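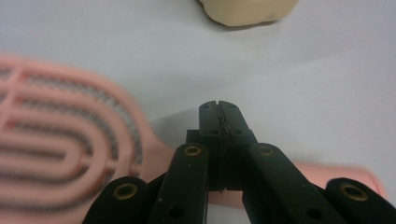
A plain tabletop, pale white.

Plirness finish

The Plirness finish (also Plirness white, or just "plirness") is a way of painting outdoor tables, benches and porch floors. Pale, flat, thin coats. Named for Plirness, the lakeside town where it was first used on summer porches. Mostly a do-it-yourself finish. Not to be confused with whitewash, which is lime based and rubs off on clothes.

History

Early history unclear. Usually credited to Þórey Fogh, a house painter in Plirness who mixed leftover porch paint with water and a little chalk so it would go further. Her notebook survives and gives the mix in two places, with different amounts. Locals say older porches in town had something like it before her. No dated example has been found.

Spread to Grondville through summer renters. A lumber yard there, Birnberg, sold it ready mixed in quart cans for a few years, then dropped it. The cans were labeled "porch white" and the word Plirness was only on the lid, so a lot of people in Grondville know the finish under the other name. Birnberg cans still turn up at yard sales, usualy dried solid.

Method

Surface is washed, left to dry, sanded lightly. Old gloss paint has to come off first. Bare wood is fine without a primer, though knots may bleed through yellow.

Fogh's notebook calls for 4 coats, each one thin enough to see the grain through. Wait 12 hours between coats. Longer in damp weather. The last coat is rubbed down with a dry rag once it's hard, which takes off the chalky feel. No varnish on top in the orignal version.

Later painters mostly do two thicker coats. Quicker, but it peels in sheets instead of wearing thin, and purists in Plirness won't call it the same finish.

Upkeep

Wears first at table edges and on the front of bench seats. Touch-ups blend in well while the paint is young, badly after that. Grease from grilling leaves gray spots that soap won't shift; a light sanding and one fresh coat is the usual fix. Leaves left on the surface over winter stain it brown. Covers help but trap damp underneath.

Full recoat every few years. Shaded porches go longer.

Variants

Montecinos gray. Same mix with a little black added. From the Montecinos cottages on the north shore, where the owners found white too bright to eat at in full sun. Shows pollen less.

Floor mix. Fine sand stirred into the second coat for grip. Used on steps and decks. Hard on bare feet, rarely used on furniture.

Indoor use. Kitchen tables, shelves, some headboards. Usually waxed, since the bare finish marks from cups.

Survey

Morenike Igwe walked the older streets of Plirness and listed every porch still carrying the finish. List completed 11 Sep 2021. Of 1,380 porches she counted, more than 9 percent had at least one painted piece, tables mainly. Porches at the back of houses not included, so the real share could be higher or lower. Her list is kept at the town library, along with the Fogh notebook.

See also

Whitewash
Milk paint
Porch furniture
Limed oak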